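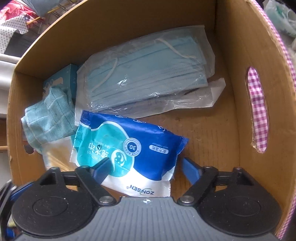
Figure 4-1. Mixed hygiene items in a corrugated box before sorting.

4. Packing the hygiene box

This section covers loading one Turkley hygiene box from loose stock. It applies to packets of wet wipes, bagged disposable face masks, folded cloths, and small cartons. For bottles and other liquids, see Section 5.

4.1 Before you start

Set the box on a flat surface with all top flaps folded fully outward. Check the bottom seam from the inside. If the tape has lifted at either end, replace it before loading. A box with a crushed corner should be flattened and returned to stock as scrap.

Maximum load for the standard box is 10 lb. Do not stack loaded boxes until they are closed and labeled.

4.2 Removing mixed contents

1. Take out the wipes first. Hold the packet by its sides and keep pressure off the resealable label.

2. Lift out the bag of masks with one hand under the stack. Do not pull on the ear loops through the plastic.

3. Remove any cloths and shake them out over the table. Small cartons are easily lost in the folds.

4. Remove cartons standing against the walls.

5. Discard crumpled paper and used tissue. Clean backing sheets may be kept with the masks.

NOTE: Packets are often found upside down or on edge. Turn each one over and read the count on the front before assigning it to a line on the packing sheet. A packet marked 30 goes on the small-pack line; a packet marked 80 goes on the large-pack line.

4.3 Loading order

1. Lay the wipes flat on the bottom of the box, label side up. Two layers maximum.

2. Stand small cartons along the back wall with the printed face toward you.

3. Fold each cloth in quarters and slide it between the cartons and the side wall. Stitched edges go down.

4. Place the bag of masks on top, lying flat. Press excess air out of the bag if it is open, then fold the end under.

5. Close the flaps. They should meet without being forced. If they do not, remove one layer of wipes.

CAUTION: Do not place wipes on top of masks. A leaking packet will soak through an open bag, and wet masks must be thrown away.

CAUTION: Do not use a blade to open a box that has already been packed. Peel the tape from one end.

4.4 Labeling

Write the box number on the short side, upper right corner. Numbers run from 2,000 upward — lower numbers belong to the old Vlachou series and should not be reused. Enter the same number on the packing sheet with the initials of the person who closed the box.

Boxes with a torn or unreadable label go to the recheck shelf. Questions about numbering go to Ntombi Modise. Replacement labels are ordered through Emport in February and may run short before then; plain paper and clear tape are acceptable in the meantime.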